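# The green board is opened up again

Okay, so I finally got back to the old workstation board, the green one with memory slots on both sides of the socket. 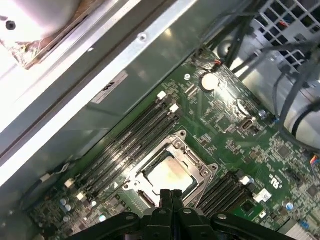 Everett Okafor wrote in after my last post to say I should quit fussing with the processor and change the coin cell first, and that he has brought two old boards back from the dead with nothing but a new battery. Fair enough! I had the same thought in August, when the clock kept sliding back to midnight every time I unplugged the thing, and then I got distracted by the garage and forgot all about it.

Anyway, where I am now. The memory is all out, and the load plate is up with the processor still sitting in the socket. I have not lifted the chip yet. I always put that part off (I bent pins on a different board years ago and I still think about it). The plan is to get it out, clean off whatever paste is left on top, look into the socket with a bright flashlight, and put the same chip back in. If the pins look good I'll stop worrying about the socket for good.

The board came out of a Bitham tower that I got for $90, case and power supply included, from a guy who was clearing out an office. He wanted 200 and I think he was just tired of carrying it up and down the stairs. The Arkel fans were worth keeping on their own. They're loud, but they move a lot of air, and I've already got one of them in the closet with the network stuff.

My memory sticks are a mixed bag, which might be the whole problem. Some are Kang and some are Firness, and I had them all in there together because I'm cheap. It booted like that for months! Then one morning it gave me a row of beeps and a black screen. So this time they go back one at a time, Kang first, in the slot nearest the socket, and I'm writing down which stick was in when it beeps. I've got masking tape and a pen on the shelf for labels.

One thing I'd love help with: does anybody have the paper manual for one of these Bitham towers? The PDF I found has the beep codes on page 54 and the scan is so gray that I can't tell a short beep from a long one. A phone photo of that page would be plenty.

New battery is on the shopping list, Everett. I'll put it in before the memory goes back.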